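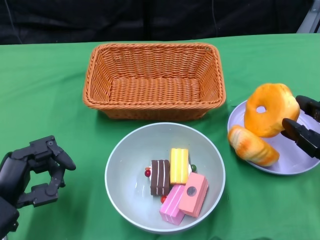
**tina_bancada** · 3 Feb 2020

Gente, preciso de opinião sobre a regra de reposição da cena entre episódios, porque aqui na Molteo cada turno faz de um jeito e já estou ficando doida. A nossa folha diz só "voltar os objetos à posição inicial", e pronto. Posição inicial pra quem? O cesto de vime vazio atrás e a tigela na frente, tudo bem, isso qualquer um repete. Mas e as fatias de bolo amontoadas dentro da tigela? E a rosquinha em pé no prato, conta como "em pé" se alguém deixar deitada? Eu queria escrever uma tolerância e colar na parede. Como vocês fazem?

**parafuso_solto**

Oi Tina! Aqui a gente usa 2 níveis: recipiente tem lugar marcado, conteúdo é livre. Você fixa cesto, tigela e prato, e o que está dentro cai como cair. Se travar a pose de cada fatia, o modelo decora a mesa e na primeira bagunça se perde todo.

**ze_do_torque**

Discordo, e bastante. Livre vira preguiça. Em janeiro revisei 2000 episódios da linha Stimera e o pessoal do turno da tarde repetia sempre o mesmo montinho, só que ninguém tinha anotado qual era. Prefiro uma lista de 6 arranjos sorteados antes de cada episódio, com registro. Dá trabalho, mas depois dá pra auditar.

**parafuso_solto**

@ze_do_torque sorteio eu topo, o que não topo é gastar mais tempo arrumando croissant de brinquedo do que gravando rsrs

**tina_bancada**

Gostei do sorteio! Mas e a toalha? A verde daqui vive com ruga, e tem gente que quer alisar toda vez.

**lia_calibra**

Deixa a ruga, pelo amor. Só estica se o pano prender embaixo da tigela. O que eu poria na folha em letra grande é outra coisa: ninguém mete a mão na mesa pra repor nada sem os dois braços em pausa. Na Castellanos isso é regra zero, vem antes de qualquer conversa sobre tolerância.

**ze_do_torque**

Assino embaixo. E pausa confirmada em voz alta, não vale "achei que estava parado".

**tina_bancada**

Fechado, vou escrever assim: pausa confirmada, recipientes na marca, conteúdo por sorteio e anotado, toalha só se prender. Testo por 4 turnos e colo o rascunho aqui pra vocês reclamarem.

**parafuso_solto**

Põe também quem repôs. Sem isso o registro do Zé não serve pra muita coisa.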